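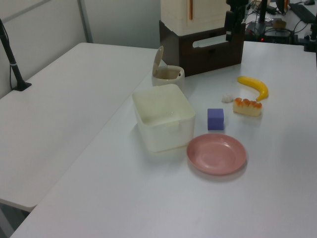

Give the play food its own box

My rule for the little table is that one box gets emptied before anything else happens. Ours is a see-through-ish square one, cream white with rounded corners and no lid, and I have become weirdly devoted to it. You can sort of tell what's in there from the side, so my daughter finds the banana herself and I get to finish my coffee.

I used to keep all the play kitchen stuff in one giant tub (you know the kind, it swallows everything and then the one cake slice she wants is at the very bottom). Tipping it out took two seconds and picking it up took the rest of the evening. Small boxes changed that for us. If it doesn't fit in the box, something has to go live somewhere else for a while!

Start with a clear tabletop if you can

White is great for this because you can spot every stray crumb and every tiny piece. I pull everything out to the edges, put the open box in the middle, and we fill it from there. Big flat things like plates go in first, standing up along one side, and then the food goes in front. Plates laid flat on the bottom are a pain, trust me, you'll be digging for them by lunchtime.

Soft blocks do not go in with the food. I gave in on this once and spent a whole afternoon being served foam cube soup, so now they have a drawer.

Little flip-top bins are better than they look

We have a mini cream one with a lid that tips back, and it's perfect for the bits that get lost, like pom-poms and cotton balls and whatever fluffy thing is standing in for cauliflower this week. Leave the lid up while you tidy, drop them in, close it last. My neighbor Lachlan Semple uses his for pencil shavings and swears by it.

Stack on something with a handle hole

A wooden box with a slot cut in the front makes a good base for a small cupboard or pretend fridge. It brings the door up to a nicer height, and you get storage underneath for free. Put the heavy stuff in the bottom one, and take the top piece off before you move it. I learned that at 8 in the morning with a sleeping baby in the next room.

Washing plastic plates and food

Warm water, a drop of dish soap and an old toothbrush for anything with a bumpy topping, because that's where the sticky stuff hides. Shake hollow pieces hard afterward and leave them on a towel overnight. If you hear water sloshing inside a banana the next day, stand it on end by the window.

Duyên Tô wrote in to ask whether I label the boxes. I did in December, and the labels were peeled off and stuck on the cat before dinner, so no, not anymore.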